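Loose-lid jar

A loose-lid jar is a small upright container whose lid is a separate part, with no hinge, clamp or thread joining it to the body.

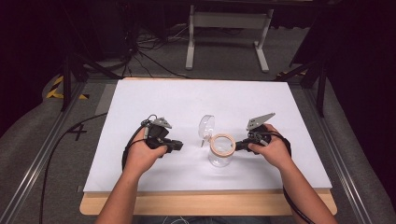

A clear cylindrical glass jar with a tan ring at the mouth; the clear plastic lid stands on its edge behind it and to the left.

Loose-lid jars are used in homes, shops and workrooms for dry goods and small items, including salt, tea, cotton swabs, buttons and screws. The term covers jars closed by a drop-on cap, a push-in stopper or a plug lid with a soft seal. It does not normally cover screw-top jars, although their lids also come away completely. In trade lists the type is sometimes entered under "canister" when the body is opaque and under "jar" when it is clear.

Parts

The body consists of a base, a wall and a mouth. In a straight-sided jar the wall runs to the mouth with little or no narrowing. In a shouldered jar the wall turns inward below the mouth to form a neck. The thickened glass at the top of the wall is called the finish, and it is the part on which the lid bears. The underside of the base is usually slightly hollow, so that the jar rests on a narrow outer band of glass.

The lid has a top, or crown, and often a short downward wall called the skirt. An inner skirt enters the mouth; an outer skirt passes over it. Many lids also carry a knob, tab or stem. On flat lids a knob gives the fingers a hold, and on domed lids the curve of the crown may serve the same purpose.

A ring or gasket may be fitted between the lid and the finish. It may travel with the lid, seated in a groove, or remain on the jar. Rings are made of silicone, natural rubber, thermoplastic elastomer or cork. Rings of wood or rigid plastic are also found, mainly as trim.

Materials

Most clear glass jars are made of soda-lime glass. Borosilicate glass is used where a thinner wall or greater resistance to sudden temperature change is wanted. Soda-lime jars are generally blown or pressed in a mold and may show a faint vertical seam. Borosilicate jars are often cut from drawn tubing, after which the base is closed and the mouth is fire-polished.

Lids may be glass, wood, metal, ceramic or plastic. Clear plastic lids are commonly polystyrene, acrylic or a copolyester. Polystyrene is stiff and inexpensive but cracks readily under a point load. Acrylic keeps its clarity well but scratches when wiped with abrasive pads. Copolyester is tougher and tolerates flexing at the skirt.

Closure

Three forms of closure are distinguished.

Drop-on. The lid rests by its own weight. It keeps out dust but gives little protection against moisture, and it falls off if the jar is tipped.

Friction. The skirt or plug is slightly oversized against the ring, which is compressed as the lid is pushed down. The seal depends on even contact along the whole circle. A lid pushed down at one side first tends to cock, leaving a gap opposite.

Ground. Both surfaces are ground to a matching taper. This form was common in pharmacy and laboratory jars and is now mostly decorative. Ground lids are matched to individual bodies and are not always interchangeable within a set.

Opening and closing

A friction lid is normally opened with two hands, one holding the body low on the wall and the other lifting the lid with a slight rocking motion. Holding the body near the mouth gives less control over tilt. Narrow jars tip easily when empty, since most of their stability when filled comes from the contents.

To close the jar, the lid is set level on the mouth and pressed at the center until the ring is evenly compressed. Where the lid has a tab or stem, pressure is applied to the crown. Grit or powder on the finish is the usual cause of a lid that will not seat, and both surfaces are wiped before closing.

Once removed, a lid is placed either with its crown down, so that the inner face stays off the work surface, or on its edge. Round lids set on edge can roll unless a knob, stem or neighboring object stops them. Lids with a high dome rock when placed crown down.

Visibility

Clear jars and lids show up poorly against pale, plain surfaces, where they are seen chiefly by reflections and by the darker lines at their edges. Colored rings, printed bands and tinted lids make the mouth easier to find. Some shop fitters line display shelves with dark or patterned material for the same reason. In work areas a mid-tone mat is often preferred over a white surface for sorting clear glassware.

Cleaning and care

Body, lid and ring are washed separately. Residue collects in the gasket groove and under the ring, and a removable ring is taken off for drying. Cork and wood rings are wiped and air-dried, as long soaking causes swelling. Silicone rings tolerate hot water but take up strong odors from coffee, garlic and spices. Solvents and alcohol-based cleaners can craze polystyrene and acrylic lids, producing a network of fine surface cracks.

Chipped finishes cannot be repaired for food use. A replacement lid must match the mouth in inner diameter, outer diameter and taper, and lids of the same nominal size from different makers often do not fit.

Manufacture

The Brenberg glassworks introduced a straight-sided jar with a separate plug lid as part of a pantry range. The first order came to 1,012 pieces, supplied with cork rings. Elie Nseir, a designer employed at the works, replaced the cork with a molded ring in the second version and shortened the plug. The revised lid does not fit the earlier body.

Sabbagh, a distributor of kitchen goods, sold a similar jar in a 400 milliliter size under its own name. Its lids were supplied by Cliltier, a plastics molder, in minimum lots of 2,000. Replacement lids and rings were offered separately for this range.

Collections

The Prolcombe household museum holds 1,933 jars, lids and unmatched closures, cataloged by mouth diameter. The catalog was compiled by Gunnlaugur Egilsson, whose scheme records body and lid under separate numbers. A jar and its lid are given a shared suffix only where the fit has been tested. Unmatched lids form their own series and are stored flat in drawers, divided by material.

See also

Apothecary jar
Canister
Gasket
Mason jar
Stopper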